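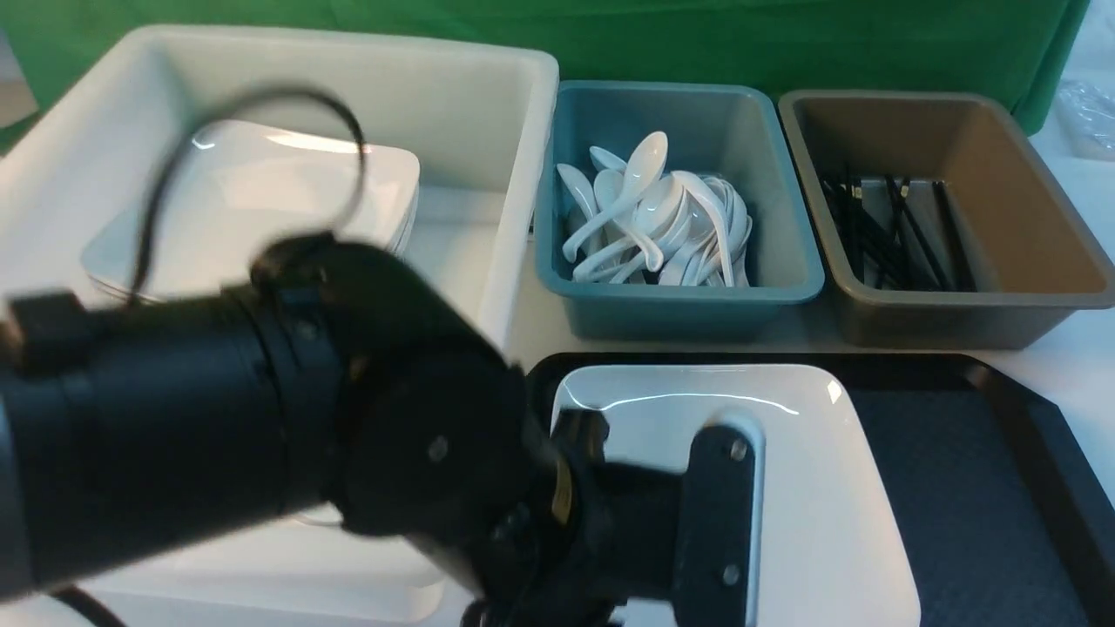 Plates in the white bin, spoons in the teal one, chopsticks in the brown one.

Mokholm Supper Hall: Tableware Gallery

The Mokholm supper runs every Monday from September to May. This page covers the tableware: what we use, how it is sorted, and where it goes afterward. It is meant for people who are setting up a serving line for the first time, and for anyone who has been asked to put things back and wasn't sure where they belong.

We have one photo up so far. The notes that follow are grouped by item so they can be read on a phone during setup.

The order of the bins
From left to right, the line starts with plates, then spoons, then chopsticks. People pick up a plate first and take their utensils with the other hand. We used to put the utensils at the far end, after the food, and people had to set a full plate down to get a spoon. The line moved faster once everything was together at the start.

Plates
The plates are white and square, and they go in a stack in the large white bin. Keep the stack toward the back. That leaves open floor in the bin, and you need that space to get your fingers under a plate.

Square plates stack well as long as the corners line up. If one is turned a little, the ones on top of it will lean. Straighten the stack before adding more. Our full supply is 520 plates, kept in the tall cupboard by the stairs. Do not bring them all out. A short stack that gets refilled is easier to handle than a tall one.

Spoons
White plastic spoons go in the teal bin. They can be heaped in any direction. We tried standing them in cups, handles up, but the cups tipped over when they were half empty.

The spoons are washed and used again. After washing, spread them on a towel before they go back in the bin – water collects in the bowls. Check for cracked handles while you are doing this and throw those out.

Chopsticks
Black chopsticks go in the brown bin. Lay them together in a bundle in the middle, all pointing the same way. A bundle is easier to pull a pair from than a scattered pile.

Count them into pairs when you put them away, not when you set up. Odd ones go in the jar on the windowsill until a match appears. The jar gets emptied in May.

The bins
The white bin is the biggest, with tall walls and thick rounded rims. The teal and brown bins are smaller and close to each other in size. All the bins came from the Strazds store on the corner when it was clearing out its back room. The teal and brown ones replaced a divided tray that was hard to clean in the corners.

Please keep the colors as they are. Regulars reach for the teal bin without looking, and swapping the contents causes a hold-up at the front of the line. The bins are wiped out with warm soapy water at the end of the evening and left upside down on the rack.

The table
We set up on a white tabletop. Leave a strip of it clear in front of the bins so there is somewhere to rest a plate. Spills show up quickly on white, so keep a cloth nearby.

Setup and put-away
Allow 30 minutes for the tableware. Most of that is carrying. The bins themselves take 5 minutes to fill once everything is in the room.

Put-away takes longer and depends on the dishwasher. The Mirix machine in the kitchen takes plates in the lower rack only. Spoons go in the mesh basket with the lid closed – they float otherwise and end up in the drain. Chopsticks are washed by hand.

Stock list
The last full check of the cupboard came to 1073 pieces, counting plates, spoons and single chopsticks. Serving tools are on a separate list inside the cupboard door. If you break or throw out anything, write it on that list with the item name.

Borrowing
The Trustamen reading group borrows plates and spoons a few times a year, and other groups in the building may do the same. Leave a note on the cupboard saying what you took. Return things clean and dry, in the bin they came from. Chopsticks are not lent out, as we have only enough for our own suppers.

More photos of the cupboard shelves and the drying rack will be added to this page.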